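Can a machine wipe my table yet?

19th November 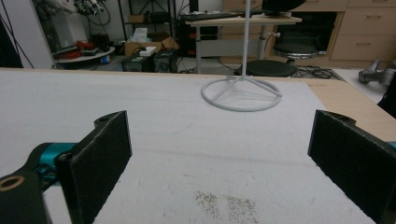

Why I started to ask

My aunt Huguette Delorme has a small bakery café in Nustbridge, and I help her on the weekends. Every evening the same work waits for us. We put the chairs up, we empty the trays, and then we wipe the tables, and on the tables are always crumbs. She is sixty-eight and her shoulder hurts. Last June she asked me, quite seriously, when she can buy a machine for the crumbs. I work in a workshop where we try to teach grippers to do such chores, so she thinks I should know the answer. I told her I would write it down properly, and it took me five months.

The short answer is no, not yet. The longer answer is more interesting to me, so I will try to give it in order.

Crumbs are harder than cups

When people visit us they want to see the gripper lift a cup. A cup is a kind object. It has a size, it stays where you put it, and if you hold it a little wrong it is still a cup in your hand. Some dark specks on a white board are a different thing. Two fingers with flat pads cannot pick them up one by one, or they can, but you would be there until Christmas. The machine must take a cloth or a small brush, press with the right force, and move the dirt to some place where it is no longer dirt. Also it has to go around whatever stands on the table. A stand with a round base like a wheel is a good test for this, as dirt likes to hide between the spokes.

My colleague Levente Kiss kept the numbers for our wiping trials. In the autumn we did 604 runs with a cloth. He counted a run as good only if a person would not want to wipe again after it, and by this rule 50 were good. I was disappointed, but Levente said that last year the number was 3, so we should have a cake. We had the cake. I wiped the table myself.

What goes wrong

Mostly the cloth. It folds under itself, and then one corner does all the work and the rest goes for a ride. The second trouble is the edge of the table. A person wipes towards the edge and puts the other hand under it to catch the crumbs, without thinking. For the machine this means two arms which must agree with each other, and one of them works where it cannot see well. Our programme usually decides that the floor is a fine place for crumbs. My aunt would say the same about me when I was ten years old.

The third trouble is to know when to stop. An old board has scuffs and grey smudges which will never come off. I look at them and I know this. The machine rubs and rubs at a faint mark, and meanwhile it leaves the real dirt a hand's width away – it is painful to watch, and I have watched it for whole afternoons.

What Győző thinks

I asked also Győző Lakatos, who runs the packing floor at Bodnár and has no patience for my stories. He said they have machines for sealing boxes and machines for moving boxes, and both are good, and the sweeping at the end of the shift is done by people with brooms. He would pay for a machine for that tomorrow. But it should work in the same mess that his people work in, with cables on the floor and stools in the wrong place. If he has to tidy up first so that the robot can tidy up, he prefers the broom.

I think he is right, and it is a fair thing to ask of us. Our own workshop would not pass a visit from my aunt.

So, Huguette

Please do not wait for the machine. For the shoulder I bought you a wide brush with a long handle and a pan that goes with it, and they are in the cupboard under the till. I will come on Saturday as usual and do the tables by the window. When Levente's number goes over half, I will write again, and you can choose the cake.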